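Colored Linen in Staff and Guest Accommodation: Request for Member Comment
Posted by Ingrid Lindgren, 2020-04-29
11 comments | 26 shares

Ingrid Lindgren wrote:

Members are invited to comment on a proposed change to the linen standard at the Pennington residence. At present all beds are made up in white cotton sheets, which are laundered off site by Gutura under an annual agreement. The agreement is due for renewal in August. The proposal is to replace the white stock with colored sheets in a polyester and cotton blend, with one color assigned to each bed size.

Our stock record shows 3,484 flat and fitted sheets in use, of which 400 were withdrawn last year for staining or tearing. The greater part of the staff time lost on changeover days is spent sorting sizes that look identical once folded. I would be grateful for the experience of other sites, whether favorable or otherwise.

Krum Todorova wrote:

The Hustis site adopted color coding by bed size and has retained it. Single sheets are light blue, doubles are gray, and the extra-long beds in the east wing are pale green. New staff members learn the system in one shift. Returns from the laundry are checked at the door by color, and a missing bundle is noticed on the same day.

I would advise against dark shades. We held a small quantity of navy sheets, and the fading was uneven enough that a made bed appeared to carry two different sets.

Ľubica Danko wrote:

I must register disagreement. White linen can be washed at a high temperature and treated with bleach without regard to shade, and a replacement sheet bought this year will match one bought three years ago. Neither is true of colored stock. The supplier of our cream pillowcases discontinued the shade, and we were obliged to retire pillowcases that had years of wear left in them.

The sorting problem described by Ms. Lindgren can be solved with a colored thread sewn into the hem. Our laundry contractor does this at the time of first issue.

Thomas Sala wrote:

Hem threads were tried at our property and abandoned. They cannot be seen when the sheet is folded with the hem inside, and the folding machine does not always place the hem outward. I accept Ms. Danko's point on discontinued shades. It can be managed by placing a larger opening order. Ours was for 2,000 sheets from Flinutura, with a third of them held in reserve.

Ľubica Danko wrote:

A reserve of that size occupies a storeroom. Many members do not have one.

Thomas Sala wrote:

That is a fair objection for smaller sites. I would still not return to white for the single rooms.

Siham Bitar wrote:

Whichever color is chosen, I would ask that the method of making the bed be written into the same standard. We found that much of our tearing came from pulling fitted sheets by one corner, and the fabric had little to do with it. The relevant section of our housekeeping instructions is reproduced for members who wish to adapt it.

Changing a bed

1. Remove pillows and place them on the chair. Pillows are not to be placed on the floor.

2. Strip the bed from the foot. Place used linen directly in the bag and close the bag before opening the clean set.

3. Lay the clean sheet over the mattress and straighten it by hand, working from the center outward. Lift the fabric a little at a time where it has bunched. Do not drag it across the mattress.

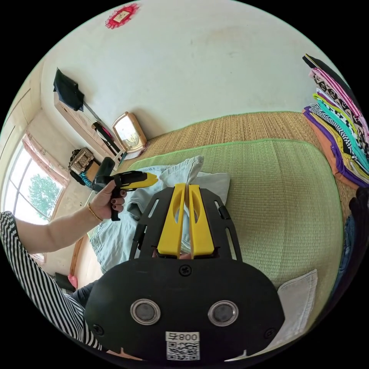 4. Secure the corners diagonally: head left, foot right, head right, foot left. If the last corner will not reach, release the first and begin again. A sheet that has to be forced is the wrong size and is to be returned to the linen room with a tag.

Krum Todorova wrote:

Thank you. Item 2 differs from our practice, in which the clean set is brought in only after the bag has left the room. The diagonal order in item 4 is the same.

Ľubica Danko wrote:

I have no objection to the instructions. I would add that new fitted sheets should be washed once before they are assigned to a size, to allow for shrinkage. My view on white linen is unchanged.

Ingrid Lindgren wrote:

I am obliged to all who have replied. Pennington will request prices from Gutura for both options, including the hem thread. Mr. Sala, would you be willing to state how the blended sheets have held up at the elastic? Ours tend to fail there first.

Thomas Sala wrote:

The elastic has been satisfactory on the deep mattresses and poor on the folding beds. I will send you the replacement records for both by private message.

Was this thread useful? 19 members marked it as useful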